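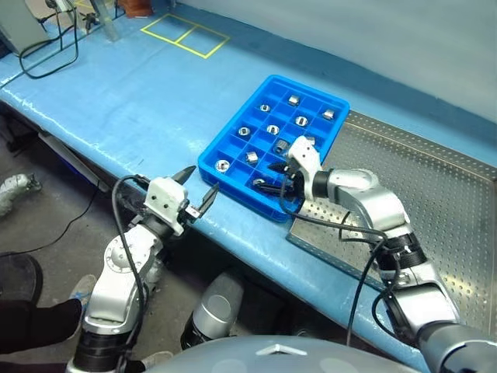 Give the Timeline Back to the Programmer

I write control software for two-armed machines that sort small metal parts, and I want to make a case for the least glamorous thing in my editor: the log viewer. I mean the window with a time slider along the bottom, where you can drag back to any moment of a run and see what every part of the software believed right then. I think it's the best tool we have, and I think most teams build it last. That's a shame, and it's so easy to fix!

Our stack is pretty ordinary. Perception guesses where things are, a planner turns those guesses into motion for both arms, and a controller follows the motion 200 times a second. Each of those has its own logs, its own clock and (in our case, for far too long) its own file format. When a grasp went wrong we opened three windows and argued. The perception people could show the pose was fine. The planning people could show the path was fine. Everybody had a chart.

Last February we moved all of it into one recorder, an internal thing we named Nurance, and put everything on a single clock. It took two of us 10 working days, most of it spent chasing down places where somebody had stamped a message when it was received and not when it was made. I'd do it again tomorrow.

The first bug we found with it had been open for months. The wrist camera's pose estimate was arriving with one joint reading while the planner used a slightly newer one, so any part seen during a move came out shifted. Slow moves hid it completely. Once both streams sat on the same slider you could see the estimate trailing the arm, plain as day, and the fix was a lookup into a short buffer of past joint states. It came to 5 lines, counting the comment.
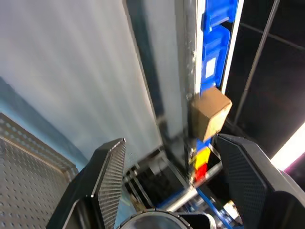

And that kind of thing keeps happening, which is why I get so worked up about it. A planner that replans too eagerly looks like a nervous controller until you see the goals changing underneath it. A gripper command that goes out early looks like bad perception. Scrub back a little and the question answers itself, usually before anyone has had time to form an opinion they'll need to defend.

There's a fair objection, and my old manager at Jolterby used to make it well. Recording everything costs disk and bandwidth, and it tempts people to stare at replays when they should be writing tests. He was right about the disk. On the tests I think he had it backwards, though. We now cut a slice out of any bad run, feed it to the planner with no hardware attached, and keep it as a test from then on. People write more of them now that the hard part, getting realistic input, is a matter of picking a start and an end.

Shiny round parts are where this pays off most for me. Reflections move with the camera, a cylinder on its side looks nothing like the same cylinder on its end, and a perforated tray is full of circles for a detector to get excited about. Averages over a whole run tell you very little there. I want the one image where confidence dropped, with the depth data and the planned grasp drawn on top of it.

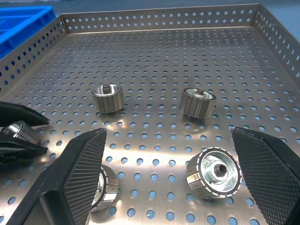
Veikko Halonen

So my request to anyone starting a project like ours is modest. Before the second planner and before the nicer simulator, pick one clock and one file format, and make the slider work. Let the new hire drag it around on their first morning. Ours found a stale transform before lunch, and I've been bragging about it ever since.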